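Frequently Asked Questions – Jandstead Futures Practice Accounts

Last updated 20 December 2023

These are the questions we get most often about the Jandstead practice account and the move to a live account. If your question isn't covered, write to the help desk from inside your account and include your user name.

What is a practice account?

A practice account lets you place futures orders with simulated money. Prices come from the same feed our live customers use, with a short delay. You can buy, sell, set stops and hold positions overnight. Nothing you do in a practice account reaches an exchange, and you can't lose or make real money in it.

Who can open one?

Anyone aged 18 or over with a working email address. You don't need to be a live customer, and we don't ask for bank details or a tax number until you apply for a live account.

How long does it last?

A practice account stays open for 83 days from the first login. After that it becomes read-only. You can still see your trade history and download your statements, but you can't place new orders. You can ask for one extension, and we usually grant it if the account has been used in the past month.

Which markets are included?

Grains, livestock, metals, energy, stock index futures and the main currency futures. Options on futures are not included. We are adding a small set of interest rate contracts in January.

Why does my practice account start with an odd balance?

Older accounts opened through the Trenport desktop program kept their last balance when they were moved to the web version. If yours shows something like $2,355 and you would rather start over, choose Reset Balance from the Account menu. A reset closes all open positions and clears the order list. It does not delete your trade history.

What is margin, and why was my order rejected?

Margin is the money you must have in the account before you can open a position and while you hold it. It is a deposit against losses and doesn't limit how much you can lose. Each contract has two figures. Initial margin is what you need to open the trade. Maintenance margin is the lower amount you need to keep it open.

If your order was rejected with the message "insufficient funds," the initial margin for that contract was more than your available balance. Open positions tie up part of the balance, so the available figure is often much smaller than the total at the top of the page. Try a smaller number of contracts, or look for a micro version of the same market. 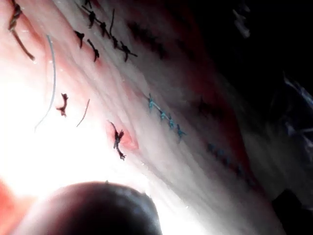

Margin figures change. The exchanges raise them when prices are moving fast and sometimes lower them when things settle down. We update the practice accounts at the same time as the live ones, so a trade that was accepted last week may be rejected today with the same balance.

What happens if my balance falls below maintenance margin?

In a practice account you get a warning on the screen, and the system closes positions at the end of the session if the balance is still short. In a live account we may close positions sooner than that, and we are not required to contact you first. Please read the margin section of the customer agreement before you apply.

What is the difference between a stop order and a stop-limit order?

A stop order becomes a market order once the stop price is reached. It will normally be filled, but the price can be worse than the one you set, especially overnight or after a news report. A stop-limit order becomes a limit order at the stop price. It will only be filled at your limit or better – which means it may not be filled at all, and your position stays open.

Why was my practice order filled when the real market hardly touched my price?

The practice system fills a limit order as soon as the market trades at your price. In live trading, other orders at the same price may be ahead of yours. Expect live results to be worse than practice results for this reason alone, and more so in thin markets such as oats or feeder cattle.

What happens when a contract expires?

Practice positions are closed at the last settlement price we have before the first notice day or the last trading day, whichever comes first. We send a reminder 4 trading days ahead. We don't roll positions into the next month for you. If you want to stay in the market, close the old contract and open the new one yourself, or use a calendar spread order to do both at once.

Can I connect outside software or trading signals?

Yes, in part. The Idahosa charting add-on works with both practice and live accounts and is included at no charge. Other programs can read your order history through the export file but can't place orders. We don't review or recommend any signal service, and our help desk can't tell you why a signal did or did not work.

Can I test an automated system?

You can run one automated strategy at a time in a practice account. Keep a record of the settings each time you change them. A system that has been adjusted many times to fit old prices will often do poorly on new ones, and a good run of a few weeks is not enough to judge by. The platform doesn't subtract commissions from automated practice trades unless you switch that on under Strategy Settings.

Do you offer any classes?

Levente Pintér teaches the online introduction to futures, which runs in 11 short lessons. It covers contract sizes, tick values, order types, margin and reading a daily statement. The lessons are recorded and can be watched in any order, though the one on margin assumes you have seen the one on contract sizes. In-person classes at the Skuncombe office are on hold for now.

How do I move to a live account?

Choose Apply for Live Account from the Account menu. You will need a government ID, proof of address and information about your income, savings and trading experience. Most applications are reviewed in roughly 4 business days. We turn down some applications, and we may ask for more documents before we decide. Your practice account stays open while the application is under review.

Does my practice record count toward approval?

No. We look at your finances and your answers on the application.

What fees will I pay in a live account?

You pay our commission on each side of a trade, plus exchange and regulatory fees. Commissions depend on the contract. The full list is on the Fees page, and the amount for a particular order is shown on the confirmation screen before you send it. Some customers also pay a monthly charge for live exchange data. There is no data charge on practice accounts.

How do I close my practice account?

Choose Close Account from the Account menu and confirm by email. Download your statements first if you want to keep them – we can't restore them after the account is closed.

Futures trading involves a substantial risk of loss and is not suitable for everyone. You can lose more than you deposit. Simulated results do not represent actual trading and may not reflect the effect of market conditions such as a lack of liquidity.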